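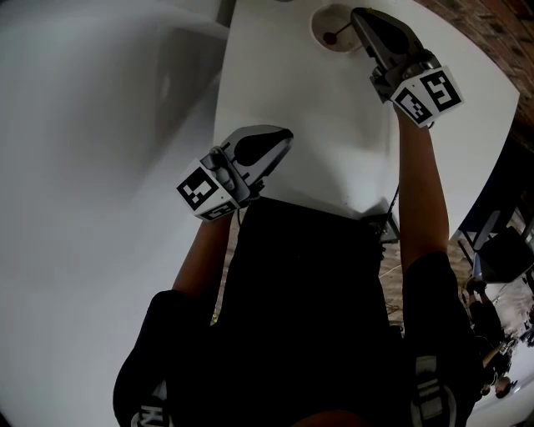 Kleiner weißer Becher, weißer Tisch, hinten Backstein

Plaltora Tisch rund, weiß – mit Becher „Ortuño mini“

Ich gebe es zu, an weißen Tischen komme ich schwer vorbei. Den Plaltora hatte ich zuerst nur für eine Ecke im Laden bestellt, zum Draufstellen von Kleinkram, und nach einer Woche stand er mitten im Raum und alle haben sich drangesetzt. Jetzt ist er fest im Sortiment, Artikelnummer 926, und ich schreibe euch mal auf, was ihr vor dem Bestellen wissen solltet.

Die Platte ist weiß und hat außen eine Rundung statt einer Ecke. Wer schon mal mit der Hüfte an einer Tischkante hängen geblieben ist, weiß, warum ich das mag! Bei Tageslicht bekommt das Weiß weiche graue Schatten, vor einer rotbraunen Ziegelwand sieht das richtig gut aus. Vor Raufaser geht es natürlich auch, ich hatte ihn zu Hause eine Zeit lang so stehen.

Zur Höhe: Die Platte liegt 755 mm über dem Boden, also einen Tick höher als viele Esstische. Ich bin eher klein und sitze trotzdem bequem daran, im Stehen arbeite ich sogar lieber dort als an meinem alten Küchentisch. Backen, Pakete packen, Perlen sortieren, Lampions kleben – alles schon gemacht. Wer ganz niedrige Stühle hat, misst bitte vorher nach. Am besten mit Sitzkissen, falls ihr welche benutzt.

Der kleine Becher

Im Foto oben steht er hinten auf der Platte, rund und weiß. Wir führen ihn als „Ortuño mini“, und er war eigentlich als Espressobecher gedacht. Bei mir hat noch nie jemand Espresso daraus getrunken. Darin stecken Lollis, Zahnstocher, Pinsel, einmal auch ein Sträußchen Gänseblümchen. Eine dunkelrote Kugel am Stiel macht sich darin wirklich hübsch, so ein einzelner Farbpunkt auf dem ganzen Weiß, das reicht schon als Tischdeko. Sehr lange Stiele würde ich kürzen, sonst kippt euch der Becher irgendwann um (der ist ja leicht).

Den Becher gibt es einzeln oder im Set mit 2 Stück. Zum Tisch dürft ihr euch einen aussuchen, den lege ich ohne Aufpreis dazu. Bitte ins Bemerkungsfeld schreiben, ob ihr Weiß oder Grau wollt. Steht da nichts, kommt Weiß.

Pflege

Weiß ist Weiß, da muss man ab und zu wischen. Ich nehme ein feuchtes Tuch und einen Tropfen Spülmittel, danach trocken nachreiben. Scheuermilch bitte weglassen, die macht die Oberfläche stumpf. Kurkuma und Rote Bete immer gleich abwischen, da spreche ich aus Erfahrung. Für Bleistiftstriche hat sich ein normaler weißer Radiergummi bewährt, damit gehen auch diese grauen Streifen weg, die manche Tassenböden hinterlassen. Den Becher spüle ich von Hand. 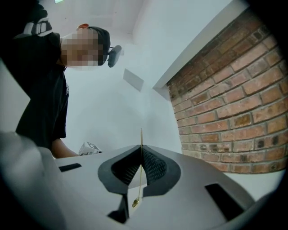 Kann ich an dem Tisch auch im Stehen basteln?
Für kürzere Arbeiten reicht die Höhe gut aus. Wer sehr groß ist und lange dabeibleibt, nimmt besser die Fußverlängerungen von Menditel dazu, die heben die Platte um 13 cm an.

Lieferung und Aufbau

Der Tisch kommt in einem flachen Karton, die Beine liegen separat dabei. Man schraubt sie von unten an, das Werkzeug ist im Beutel. Legt die Platte dafür umgedreht auf eine Decke! Ich habe meinen ersten auf den blanken Dielen montiert und ärgere mich heute noch über den Kratzer. Zu zweit geht es angenehmer, vor allem beim Umdrehen. Die Schrauben erst alle locker ansetzen und danach reihum festziehen.

Wackelt er auf einem alten Boden, dreht ihr an den Stellfüßen, bis er ruhig steht. In meiner Altbauküche hat einer der Füße ordentlich Gewinde sehen müssen, seitdem ist Ruhe.

Passt gut dazu

Die Hocker von Mikadov lassen sich unter die Platte schieben und sind mir lieber als Stühle, weil beim Basteln keine Lehne im Weg ist. Im Januar kommen sie auch in Weiß, bis dahin habe ich Natur und Schwarz am Lager. Wer Tisch und Hocker zusammen bestellt, zahlt nur einmal Versand, das rechnet der Warenkorb von selbst aus. Farbmuster der Platte verschicke ich gern vorab, schreibt mir dafür kurz über das Kontaktformular.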